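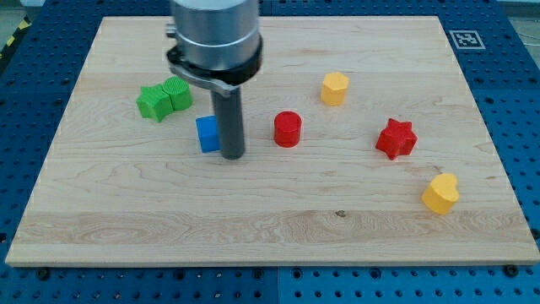

Prelton Shape Blocks, loose set with board

Fahy Learning & Play, trade and schools
Item no. 1025
In stock, ships in 48 hours

Bright chunky blocks for sorting, matching, stacking, whatever you like. Mixed outlines, squares and stars and so on, colours mixed too. Green and blue always in the set. Good size for small hands, sit flat on a table, don't roll off every two mins.

Board comes with it. Pale, plain, no printing, no cut-outs. Goes on top of any table or workbench, gives you a clean light background so the colours stand out. Turn it over when one side gets grubby.

What you get
Shape blocks, mixed
1 board
Cotton drawstring bag (colour varies, sorry, can't choose)

Care
Damp cloth, bit of washing up liquid. No dishwasher. Do not soak the board, it will warp. Dry it standing up, not flat on the radiator.

Age
From 2 up, with an adult about.

Spares
Lost one? Single blocks sold separately, tell us colour and shape when you order. Stars are low untill December, everything else fine. Boards also sold on their own.

Schools and groups
Price break at 200 sets. Smaller orders, ask anyway, Noreen Ó Riain does the quotes and she's usually quick. Purchase orders ok. Please put the school name on the order AND the delivery address, we get a lot with one or the other.

Delivery
Small orders by post, big ones on a pallet. Someone needs to be in to sign for pallets. Islands take longer.

Returns
Unused, in the bag, within the month. Board back as well please, we cant refund half a set.

Also in this range: Nidari threading beads, Ikow peg tray (back in stock soon)

Page updated 12/07/2024. Old item number still works at checkout.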